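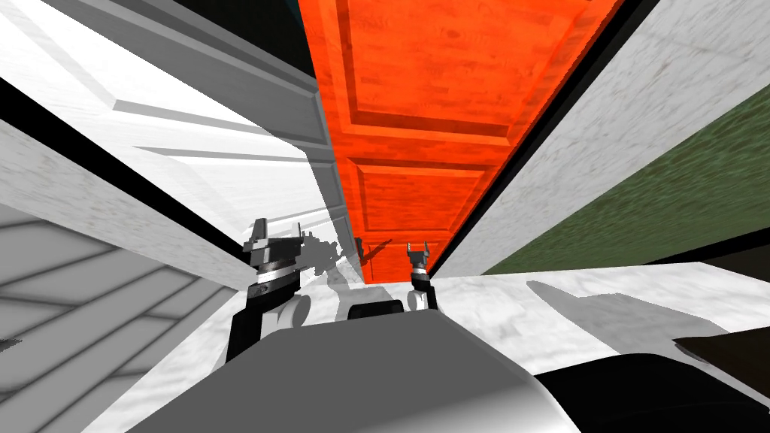 Orange-red paneled door, rendering

Subject: Re: [jilldale-press] "Robbery Triples" headline, should we write to them?

Dear all,

I read the message below two times, and then I read the newspaper article again, because I wanted to be sure that I do not answer only from my feeling.

On March 27, 2022, a member of this list wrote:

> The Mottram Courier put "ROBBERY TRIPLES IN JILLDALE" across the whole
> front page. My mother called me from Skirno to ask if I still go out
> after dark. The city council is quoted, the police union is quoted,
> and a man at the bus stop is quoted. What is the base number? I had to
> go to the last paragraph on page two to find it. Are we going to write
> to the editor or only complain to each other again?
>
> Also, does anyone believe it has nothing to do with the vote on the
> police budget?

First, the base number. The article says there were three robberies in the winter before and nine in this winter. So the word "triples" is correct, and I think we should say this clearly in any letter. If we write that the headline is false, the editor will answer that it is true, and he will be right, and the discussion will be finished.

My problem is with what is missing next to it. The same police report has a line for burglary, and there the number went down to 45. This is the lowest in the table, which covers all the years the city has published. The newspaper does not mention burglary at all. I come from a country where the papers did this with almost every statistic before an election, so maybe I am too sensitive, but I do believe a reader should get the two numbers on the same page.
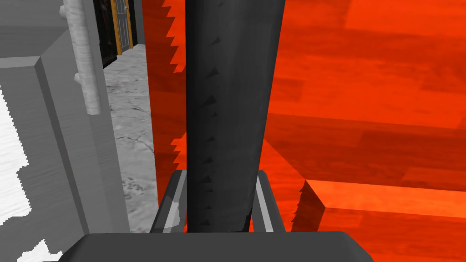

Second, the quotes. The council member speaks about "a wave coming to us from outside." The reporter did not ask her where this information is from. I looked in the report and it says nothing about where the suspects live. It gives only the street, the hour and what was taken. In most of the cases it was a phone. I don't want to make this small, because for the person who is robbed it is not small. But "wave" and "from outside" are strong words, and after that came the comments under the article, which many of you have seen. I will not repeat them.

About the budget vote I would like to be more careful than the message above. I have no proof that the timing was chosen. The report was published in the same week as last year, so the paper could not print it much earlier. They could print it with a different headline, yes. But if we accuse them of a campaign and we can't show it, we do the same thing that we criticize.
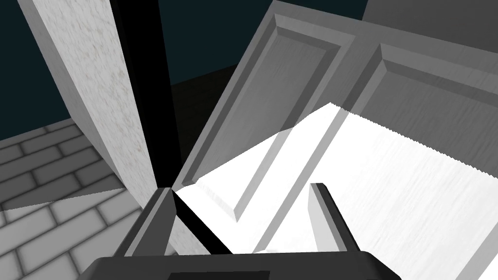
Hand saw, white (rendering)

Third, the practical part. The Courier accepts letters of up to 250 words and prefers short ones. I made a draft of around 75 words. Please correct my English where it is needed:

"Your front page says that robbery has tripled in Jilldale. The same report shows that burglary has fallen to its lowest number in the table, and your readers were not told. The base number for the robberies was on page two, in the last paragraph. We ask that you print both figures together, with the numbers and not only the word 'triples.' We also ask what source supports the claim that the robberies come 'from outside.'"

I would leave out the part about my mother or anyone's mother. It is a good story but it makes the letter longer.

One more question. Somebody wrote in November that the Skeltach archive keeps the old front pages as scans. Does it still work without a library card? I would like to see how they reported it in the year when robbery went down. I suspect it was a small notice near the weather, but I have not seen it, so for now it is only my suspicion.

If there are no objections I will send the letter with the name of the list under it. If you prefer your own name there too, please write to me directly and not to everybody.

With kind regards,
the Skirno Road member

jilldale-press mailing list | Contact the list owner | Archive | Back to top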